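Workshop Tips: Trying Out Grippers and Wrist Cameras at the Bench

I have been asked so many times how I go about comparing one gripper with another that I thought I had better put it all on one page, with the kettle on and my notebook open beside me. My notebook has 79 pages filled with this sort of thing (some of them with tea on), so forgive me if I wander a little.

My first tip is to choose ordinary jobs. A gripper that looks marvellous picking up a neat little block may be quite hopeless with a cable, and most homes and workshops have far more cables than neat little blocks! I always start a new pair of fingers on leads and cords, then move on to cardboard, and leave anything breakable until I know how they behave. A cable bends away from you, springs back, and hides behind its neighbours, so it shows up a clumsy fingertip very quickly.

Try each pair with the arm level and then again with it tilted well over into a corner. Corners are where wide fingers come unstuck, and a pointed tip earns its keep there.
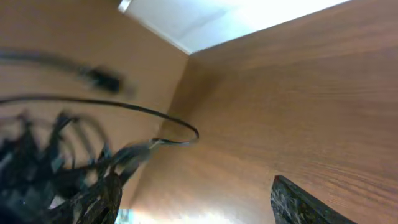
Do I need a separate camera on the wrist if I already have one looking down from above?
It depends on how fiddly the job is. For lifting boxes and tins the overhead one will do nicely, but for anything thin, or anything tucked behind something else, a small wrist camera saves a great deal of guessing, and I wouldn't go back to working without mine.

While we are on cameras, do clean the lens before every session. A soft cloth kept in the drawer is plenty. I once spent a whole April afternoon blaming the poor Gurnstead controller for missing its grasps, when all the while there was a greasy thumbprint on the glass, and the thumb was mine.

Think about your light as well. A bright window near the work can wash everything out, and then you are comparing the weather and not the cameras. I draw the blind halfway and put a lamp on the other side, and I leave both exactly as they are until every gripper has had its turn.

Now, fingers. I have three sets that I swap between. The Ireo pair are narrow and stiff and very good at getting into gaps, though they will slide off anything shiny if you hurry them. The Afridi pair have a softer pad and are kinder to thin card, but they are bulky and I find myself forever nudging things I meant to leave alone. The third set I made myself out of odds and ends, and I'm fonder of them than they deserve. Whichever you are using, tighten the screws before you begin and check them again halfway through, as a loose finger feels just like a bad controller.

Cardboard boxes are wonderful for testing and cost nothing. Use an open one and practise going in over the rim, coming out again, and taking hold of a flap without creasing it. It teaches you how much room the fingers need on either side, and a knock against cardboard does no harm to anybody. 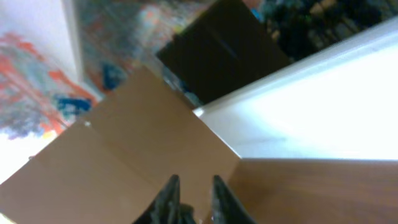
Go slowly for the first few tries, then bring the speed up a little at a time and write down where things begin to go wrong. With the Ireo fingers I made 133 tries at the flap over a week of evenings, and with the Afridi ones only 77 before my patience ran out, so I know very well it wasn't a fair race. Do as I say and give each pair the same number! My friend Kaja Eglītis, who is far tidier than I am, rules her columns out beforehand and won't stop for supper until they are filled.

Change one thing at a time. If you swap the fingers and the controller on the same evening you will learn nothing about either, and you will have to put it all back and start over, grumbling. I keep the old settings on a slip of paper taped inside the lid of the Pumville case.

Last of all, tie your own arm cables back with something soft and leave enough slack for the wrist to turn all the way round. Old strips of T-shirt do very well, and they wash.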